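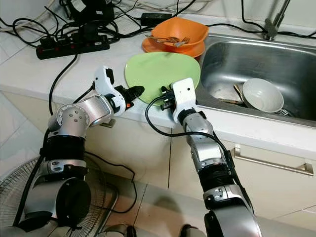
Equipment Planning Coordinator, Kitchen Robotics

Brodia, Prornundale site
Full time, on site, Monday start possible from August
Reports to: Nesma Hegazy, Head of Operations

About the job

Brodia develops two-armed robots for kitchen work. Our arms handle plates, bowls and flatware at ordinary counters and sinks, and the teams that run them go through a lot of equipment. We are hiring one person to plan that equipment, price it, order it and keep the budget honest from one quarter to the next.

Until now the purchasing has been shared between the lab leads, and it shows. Two teams ordered the same grippers in the same week last spring. Finger pads ran out while a spare arm sat in its crate. The person we hire will take over all of this and will have the authority to say no to a request.

The site has 13 work cells. Each one is a working kitchen counter with a pair of arms, and each has its own wear pattern and its own list of spares. Our parts register currently holds 202 line items, from complete arms down to cable ties. You will own that register.

What you will do

Build the yearly equipment budget with the lab leads and defend it to Operations.

Keep a replacement schedule for arms, joints, grippers, finger pads and cabling. Finger pads and cables are the fastest-moving items and need their own reorder points.

Get quotes, compare them on total cost (service, shipping, spares, training, downtime) and write a one-page recommendation for each purchase above $700. Purchases under that amount you approve yourself.

Plan the kitchen side as well. Plates, bowls, forks, spoons, dish racks, sinks and faucets all come out of the same budget. We need varied shapes and sizes, including plates that are a little uneven, so buying a single matching set from a restaurant supplier does not work for us.

Work with Thanakorn Boonyarit on power and wiring. He sets the load limits for each cell. No new device goes on a counter until it is in his plan, and that includes adapters and power strips.

Run the move of our older cells to the Fustero layout, which puts cable routing behind the counter. Chalerm Srithong has the drawings. You will have the schedule and the money.

Keep Trevor up to date. Trevor is our in-house asset tracker. It is old and slow, and replacing it will probably be your first large project.

What we are looking for

At least three years in purchasing, lab management, production planning or a similar job where you were responsible for a budget.

Good spreadsheet skills. You should be able to build a cost model that another person can open and follow.

Experience buying technical equipment. It does not have to be robots. People have come to us from hospitals, print shops and commercial kitchens.

Comfort with reading a wiring diagram or a parts drawing, or a willingness to learn in the first few months.

Ability to lift 15 pounds and to spend part of the day on your feet. You will be checking stock and unpacking deliveries as well as sitting at a desk.

You do not need to program. You do not need a degree.

Helpful but not required: lease versus purchase analysis, import paperwork, service contracts, basic electrical safety training.

Pay and hours

Salary depends on experience and will be discussed on the first call. Paid vacation, health and dental coverage, and a training allowance are included. Core hours are 10 a.m. to 3 p.m. and the rest of the day is flexible. Deliveries arrive early, so expect one morning a week on the dock.

How to apply

Send a resume and a short letter to Kanyarat Panyasiri in Hiring, using the form on our careers page. In the letter, tell us about one purchase you planned that went over budget and what you changed afterward. Half a page is plenty.

Selected applicants will have a phone call with Kanyarat, then a visit to the site. During the visit you will see a cell running and then work through a sample budget with Nesma and Ultan Mulcahy, who leads the lab teams. Allow three hours. We pay travel costs.

Applications are read as they come in, and the post stays open until it is filled. Agencies, please do not call.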